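Nov 3, 2018

Packing trial, snack box, bedroom at Bosomcombe. Working off the bed because the desk is full. Carton is the plain brown one from the Dambrauskienė order, weighed empty at 96 g on the kitchen scale. Inner flaps folded down before loading, otherwise they catch the wrappers.

Ott Kalniņš wants the flat packets in first. I still prefer the biscuits at the bottom — they sit level and don't slide — but we'll run it his way and compare.
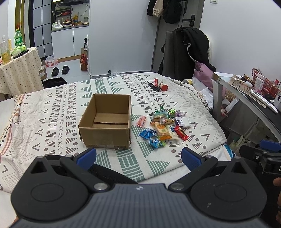

Loading order for run 2:

- flat snack packet and cake packet against the base
- red bar along one long side
- biscuits, bag laid flat
- foil-wrapped and other wrapped candies last, into the gaps

Keys stay out of the box and away from the pile. Target gross weight 477 g with tape. If the lid bulges, take out the cake packet and reweigh; don't press it down.

Shake test after closing: 2 turns end over end, open, note what has moved. July notes used a deeper carton, so the results don't compare directly.

To do: ask Ott for the other tape.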